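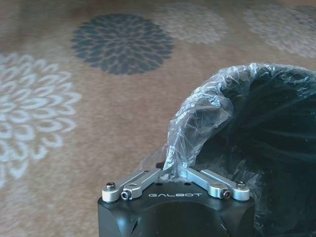 Subject: Re: [homebots] Lovby trial plan, worth it?

On a gray afternoon in August, someone on the list wrote:

> Skalora is offering the Lovby trial again, and the page says
> it handles "light household chores including waste liners."
> Has anyone here gone past the sales call? I have 4 bins and
> a limited supply of patience.

I have gone past the sales call. I am now on the second month of the plan, so take this as the view of a man who has already paid.

The liner chore is the one I'd judge it by. A clear bag folded over the rim of a dark bin is a mean thing to hand any machine: it's shiny, it's wrinkled, and you can see the bin right through it. Getting two metal fingers to pinch a bunch of that is the part I'd pay for. Tying the knot is a separate add-on, called Mamo, and Mamo costs extra. Of course it does.

My tally over 6 weeks: good on the pinch, slow on the lift, and a tendency to stop and think in the middle of the carpet. Mine has big flowers on it. Support asked if I had considered a plainer rug. I have not.

Two things to ask before you sign. Does the price cover the 2 setup visits, and will they put you on the Vieira update or leave you on build 501? On 501 it tugged the liner until the bin came along for the ride.

I'm keeping it through the fall. If you only have the 4 bins, I'd wait for the next price cut.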